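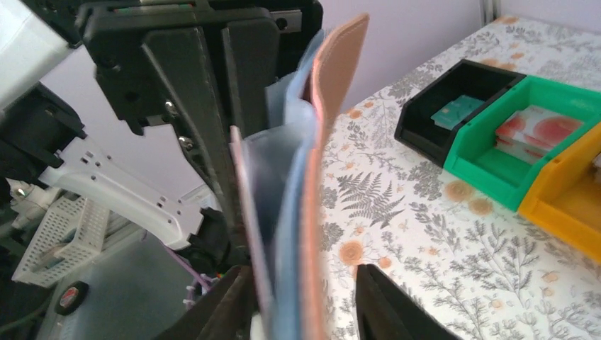
Hand and Gate Timing of the 40-Yard Dash at Munotbridge

Student project report, Sport Measurement
Submitted Dec 9, 2020

Summary

Draft prospects are still compared on their 40-yard dash, and the published times come from a mix of stopwatches and light gates. This project measured how far the two methods differ on the same runs. The data are 308 sprints by college football players on the indoor turf at Munotbridge, all recorded in October. Hand times were faster than gate times in most runs, and the gap changed with the person holding the watch. A single correction factor did not remove the difference.

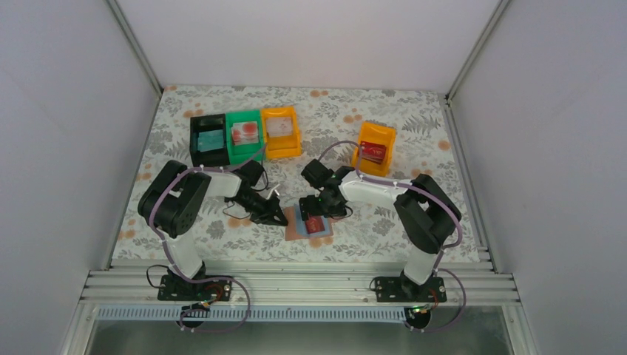 J. Bai

1. Background

A hand time starts when the timer sees the athlete move and stops when the timer judges that the chest has crossed the line. At the start the timer reacts to something unexpected, so the watch begins late. At the finish the timer can see the runner coming and tends to press on time, or slightly early. The two errors do not cancel. The recorded time is short.

Gate systems have a different problem. A beam at the start line can be broken by a hand or a knee before the body is moving forward, and a beam at the finish can be broken by an arm. Where a system starts on a touch pad, the clock begins when the hand lifts, and players with a slow first step lose time that a stopwatch would have given them.

2. Equipment and setup

The gates were Huvico dual-beam units placed at the start and finish lines, set at hip height. The start used a Huvico touch pad under the down hand. Hand times were taken on Winar stopwatches by five student timers standing level with the finish. A high-speed camera at 1,000 frames per second covered the finish line and was used as the reference for that end only. No reference was available for the start.

Athletes ran from a three-point stance in their own cleats. Each timer wrote down the time before hearing anyone else's. Runs with a false start or a visible stumble were repeated and the first attempt was thrown out.

3. Results

The spread between timers was wider than expected. Two of them agreed closely with each other all month, while one drifted toward faster times in the later sessions. Averaging the watches reduced the scatter but left the bias in place.

Position mattered too. Linemen showed a larger gap between hand and gate times than receivers and defensive backs. The likely cause is the rise out of the stance – a lineman shifts his weight before the hand leaves the pad, and timers differ on whether that counts as movement.

At the finish, the gates matched the camera well except when a runner reached forward. Those runs were flagged and kept in the data set.

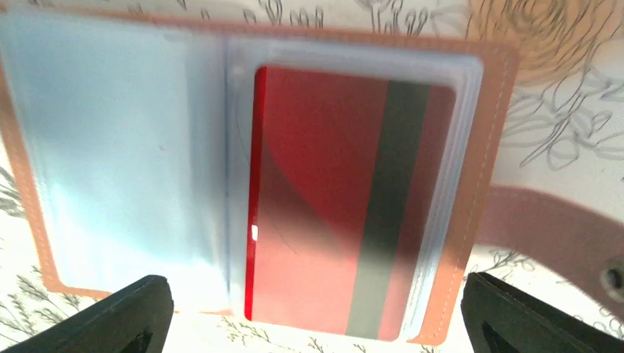 Can a hand time be converted to a gate time by adding a fixed amount?

A fixed amount works as a rough guide for a group average, but it is not reliable for one player, as the error depends on the timer and on the athlete's start.

4. Limits

All runs were indoors on one surface, and the athletes knew they were being timed for a class project. Effort may have been lower than on a pro day. The timers had a short training session and no earlier experience. Beam height was not adjusted for shorter players.

5. Further work

A second camera at the start line would allow the touch pad to be checked in the same way as the finish gate. The drift in one timer's results should also be tested with a longer series, using the same watches and a fixed rest period between runs.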